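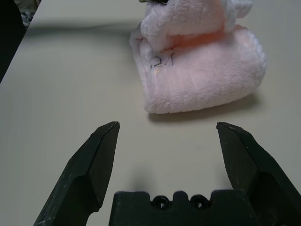
Folding the laundry may finally be a job for machines, and the team at Clolska is thrilled with how far it has come. Its new trial, Tisix, gives a two-fingered gripper 500 goes at household linen. A pink terry towel, bunched into a soft mound on a pale tabletop, is just the kind of shape that makes the work so tricky – and so fun to follow!

"Fifty tidy folds in a row would make my year," says project lead Genivaldo Leite. Shop-floor tests start in April.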